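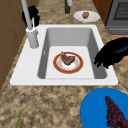 Sink, plate, cooked meat.

1/ Thread on hot water delay at a kitchen tap. All numbers are from one house, one water heater, one long pipe. Yours will differ, but the arithmetic carries over.

2/ The house is a single-story place on Pylypenko Lane. Heater in the garage at one end, kitchen at the other. The trunk is 3/4 inch Type L copper, 72 feet of it, through an unconditioned crawlspace. No insulation when I started.

3/ Definition used here: delay is the time from opening the hot side fully to 105 F at the spout. Thermocouple clipped in the stream. A hand under the tap reads early, and people disagree on what counts as hot.

4/ Baseline delay with the pipe cold: 163 seconds. Flow at the tap is 1 gallon per minute, limited by the aerator. So each cold start puts 2.7 gallons down the drain.

5/ Pipe volume first. Type L in 3/4 inch holds 0.025 gallons per foot. Times 72, that gives 1.8 gallons sitting in the trunk. If hot water simply pushed cold water out ahead of it, I would have had heat at 108 seconds.

6/ The other 55 seconds are mixing at the front plus heat going into copper. At low flow the hot front smears out, and the first hot water down the pipe spends itself warming the metal. The ratio of drawn volume to pipe volume came out at 1.5. A faster tap would do better on that ratio.

7/ Low-flow aerators therefore save less on hot draws than the label suggests. You run less water per second for more seconds, and the front smears more. I kept mine.

8/ Logging: a clamp sensor at the heater outlet, another under the kitchen sink, sampled every second, written to a card. The log runs from February and now holds 613 draws. Most are warm restarts, where the pipe still has heat in it from the last one. A typical day has six cold starts. 6 times 2.7 is 16 gallons a day of water that was paid for twice, once in and once out.

9/ Insulation does nothing for the first draw of the morning. After eight hours the pipe is at crawlspace temperature with or without foam. What it changes is the gap between draws: bare, the trunk dropped below 105 F in 18 minutes. With 3/4 inch wall foam, 47 minutes. That turned two of the cold starts into warm restarts on most days.

10/ Foam notes. Slit side down. Tape every butt joint, since a half-inch gap at each hanger adds up over that length. Move the hangers outside the foam if you can stand being under there long enough to do it. I did all but three.

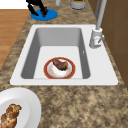 Daryna Kuzmenko wants to know why I didn't just put a small electric tank under the sink and skip the pipe work entirely.

11/ Fair question. A point-of-use tank covers the first few gallons while the trunk catches up. It needs its own circuit, a relief valve with somewhere to discharge, and cabinet space. Standby loss is small but runs all day. For a kitchen with a free circuit nearby I would price it first. Mine would have meant opening a finished wall.

12/ I went with a recirculation pump, a Skumari, at the heater, and a Ceturitz crossover valve at the far end. The crossover uses the cold line as the return, so no third pipe. It closes thermally when the hot side reaches its setpoint.

13/ The cost of a crossover: the cold tap runs lukewarm for a bit after each cycle. I measured 81 F at the cold spout right after a cycle, falling to normal after half a gallon. If you drink from that tap, you will notice. A dedicated return line avoids it.

14/ Do not run the pump continuously. A loop kept hot all day is a radiator in the crawlspace, and the heater pays for it. Timer control is better. Button control is better again, if the household will press the button.

15/ Mine is on a Hirkar timer with two windows, breakfast and dinner, plus a button by the stove. Delay inside a window: 9 seconds, nearly all of it the riser and faucet. Delay outside a window without the button: same as before, as expected.

16/ Check the check valve. My first week of data made no sense: the hot pipe stayed warm overnight with the pump off. Thermosiphon through a check valve stuck partly open with a bit of solder. Cleaned it, and the overnight trace went flat.

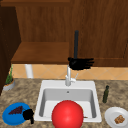 17/ Parts of the job I would do differently

Put the sensor under the sink before buying anything. I guessed the delay at two minutes and was well short.

Size the pump smaller. The loop has little resistance and mine runs on its lowest setting.

Add a shutoff on both sides of the crossover. I have one side only, so servicing the valve means shutting down the house.

18/ Still open: whether the trunk should have been 1/2 inch. It would hold 0.012 gallons per foot, so under half the volume, but it also feeds a bathroom and the pressure drop with both running looks marginal on paper. I'll post the friction numbers when I have measured static pressure at the heater.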